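The plate test: an afternoon with a man who teaches robots to clear the table

8 Sep 2019

I have a long-running argument with my sister about who will fold laundry first, a robot or her teenage son. So when a reader wrote in to say her old uni friend Macario Zepeda was working on household machines out at Ravemov, and would I like to meet him, I was on the train before I'd finished my toast.

Ravemov is up a flight of stairs behind a tile showroom, and it smells like every workshop I've ever liked. Macario met me at the door with a cup of tea in each hand (one for me, bless him) and his first question was what I hated doing at home.

Dishes, I said. Always dishes.

"Good answer," he said. "Everybody says vacuuming, and vacuuming is nearly done. You can go out and buy something that will vacuum your floor while you're at the shops. It'll eat a sock now and then, but it mostly works. Dishes are another planet."

I wanted to know why, because a dishwasher is already a machine, isn't it? He laughed at that. "It's a box that sprays water. You're the robot. You scrape, you carry, you work out that the big bowl goes on the bottom, you notice the glass with the chip in it. The box does the easy bit."

He came to this from the other end, as it happens. He spent six years at Cenitz setting up packing lines, where an arm would pick the same jar off the same belt all day long. "Up to 25 jars a minute on a good line," he said, "and I was very proud of it. Then one day the supplier changed the lid and we lost a whole morning. A lid! It was the same jar. I went home and watched my mother unpack the groceries and thought, right, I know nothing."

So now he works on what he calls the small stuff - cups, plates, bread, fruit, the things that end up on a kitchen table by the end of the day. The work happens on a white table with pale walls on three sides, and I'll admit I had pictured something more like a kitchen. He says plain is fine for learning. You add the mess later. 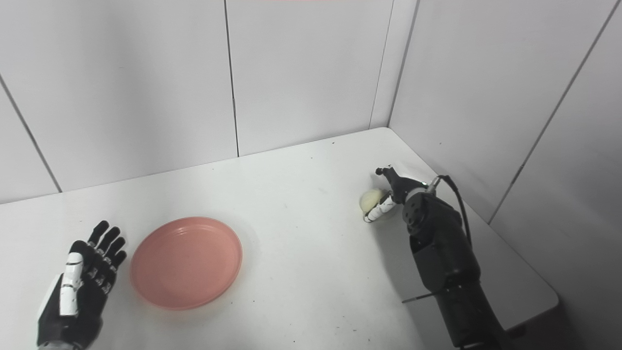
The pink plate, and the right hand's grip on something round. The left hand is the one nearest the plate.

I asked him which was harder to pick up, the round thing or the plate. I'd have put my money on the round thing. Wrong!

"A ball shape is kind to you," Macario said. "Come at it from nearly any side and there's something to close your fingers on. Squeeze it a bit too much and, if it's soft, it forgives you. A plate lying flat on a table is horrible. Where do you get hold of it? You and I slide it to the edge, or get a fingernail under the rim, or press down on one side without even thinking. Try it tonight and watch your own hand."

(I did try it that night. I use my thumb and the side of my middle finger, and I tip the plate a little first. Forty-odd years of plates and I'd never noticed.)

Fingers are a sore point in his trade, I gathered. Plenty of people reckon a simple two-pronged pincer would do most of the work for a fraction of the fuss. Macario goes back and forth on it. "On a factory floor, give me the pincer. Or a suction cup, I love a suction cup. In a house, everything has been made for hands. Your cupboard handles, your tea towel, the stupid little tab on the milk. I think we need fingers in the end. Ask me again when I've spent a week fixing one and I'll tell you something different."

At this point Ohemaa Issahaku wandered over with a sandwich and joined in. She runs the shop-floor side of things, and spends half her time at Clemisness, a warehouse and bakery supplier that would very much like a machine to load trays for it. She is a good deal blunter than Macario.

"People ask me if it can do the job," she said. "It can do the job while I'm standing there. That's a different question from whether it can do the job at four in the morning with flour on everything and the trays stacked crooked." Her own rule is 700 tries. If a machine can do one task 700 times with her out of the room, she'll start talking to a customer. Before that she won't so much as show them a video.

Has anything got there? "Moving full crates, yes. Wiping down a flat bench, very close. Putting soft rolls on a tray without denting them - no. A new starter gets that in 20 minutes, and we've been at it since October."

I asked whether the new starters should be worried. She took a while over that one, and a good bite of sandwich. "The lifting, I hope it takes. I've seen what lifting does to people's backs. The rest is a long way off, and I'd like us to talk about it properly before it turns up. We usually have that talk afterwards."

Macario is cheerier about homes, though not by much. He thinks we'll see a machine that can clear a tidy table, slowly, in a care home or a café before we see one in a house. The trouble is all the deciding. Is that crust rubbish, or is somebody coming back for it? Is the mug finished with? "My wife Mendoza-proofs the kitchen," he told me, and it took me a moment to work out that Mendoza is the cat. "No robot of mine is ready for Mendoza."

And laundry? I had to ask, for my sister's sake. They looked at each other and both started laughing, and Ohemaa said I should tell my nephew his position is secure.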